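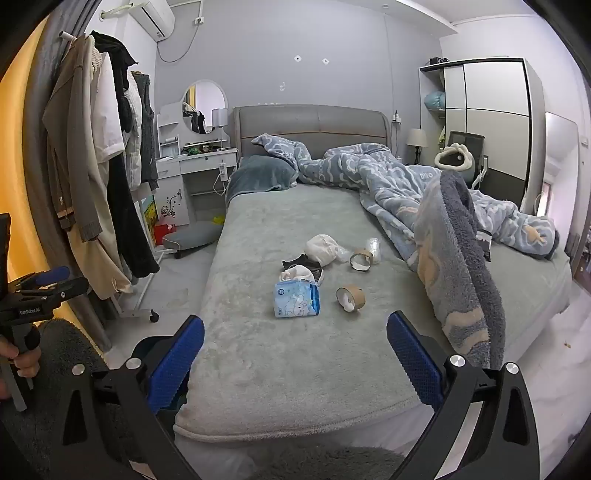

Bedroom Tidying Set Passes First Review

The bedroom portion of the Clodance household set went through its first full review in September. Of the 774 demonstrations submitted by the Cavham and Juntunen sites, 345 were accepted as recorded. A further group can be recovered by trimming the start or the end. The remainder will be recorded again under the revised instructions below.

All of the bedroom work is done with paired hand-held grippers, one in each hand, in furnished rooms. Operators are given a bed with a small mix of soft and rigid items on the blanket and asked to sort or clear it. Rolls of packing tape, cloth bags, clear plastic bags, soft packets and folded cloths all appear on the item list. The list was drawn up to put objects with very different grasp behavior within reach of each other, on a surface that gives when it is pressed.

Where the rejections came from

The largest single cause was finger closure on the blanket. On a fleece or plush surface the pads sink before they meet the object, and an operator who feels resistance tends to keep squeezing. The result is a grasp containing the object plus a fold of bedding. The item still moves, and from the operator's side the task looks complete, but the recorded gripper width is wrong for the object and the bedding is dragged with it. A policy trained on such segments learns to pinch the blanket. Windix confirmed this on its own arm: a checkpoint trained with the unfiltered set caught the bedding in a large share of attempts at thin items, and a checkpoint trained with the filtered set did so much less often.

The second cause was speed. Several operators worked at the pace they would use in their own homes. Fast wrist rotation blurs the view from the gripper and degrades tracking, and a few of the motions exceeded the joint limits of the arm that has to reproduce them. The replay check now flags any segment that the arm cannot follow, and flagged segments are returned to the site with the time of the fault.

The third was regrasping in the air. Passing an item from one gripper to the other is allowed, and for limp bags it is often the better method. Dropping an item and catching it is not allowed, even when the catch succeeds.

Revised instructions for operators

Start each demonstration with both grippers fully open and held still above the foot of the bed. Hold for two seconds. The hold is used to align the two streams, and a start made while walking toward the bed cannot be aligned afterward.

Approach rigid items from above with the pads on either side of the widest part. For a roll of tape standing on its edge, close across the width of the roll. For a roll lying down, one pad may go inside the core. Do not tip a roll upright first unless the task card calls for it.

Approach crumpled cloth and plastic bags at the highest point. Close, lift a short distance, pause, and then continue. If blanket comes up with the bag, open the gripper, back off and try again. Keep recording. Clean recoveries are useful and are labeled separately during review.

Use both hands for anything folded, and keep the second gripper in view of the first where the room allows.

Leave the rest of the room alone. Duvets, pillows, chairs and hanging clothes stay where they are between demonstrations, and the operator should not straighten them. Variation comes from changing rooms and from resetting the items. Resets should be made by dropping the items loosely onto the blanket by hand, with the recording stopped.

Batch size and breaks

A batch is now 10 demonstrations, followed by a break. Error rates at both sites rose toward the end of long batches, mostly through incomplete opening before the approach. Operators should wipe the finger pads before each batch and check them for lint. Fleece sheds heavily, and a loaded pad slips on plastic film.

Teleoperated comparison

Juntunen has also recorded a small set of the same tasks by remote control, with the operator driving a two-arm station from a separate desk. These demonstrations are slower and contain more pauses, but they respect the arm's limits by construction and need no replay check. Early results favor mixing the two sources. The hand-held data supplies the variety of rooms, and the remote data appears to help most with the final closing motion on thin items. The mixing ratio has not been settled, and a comparison will be run once the repeat recordings are in.

Next steps

The target for the bedroom portion remains 4000 accepted demonstrations. Cavham will take new rooms, and Juntunen will finish its repeats before adding any. Task cards with the revised wording have been issued to both sites, and the old cards should be discarded. Questions about flagged segments should go to the review desk with the batch number and the time of the fault.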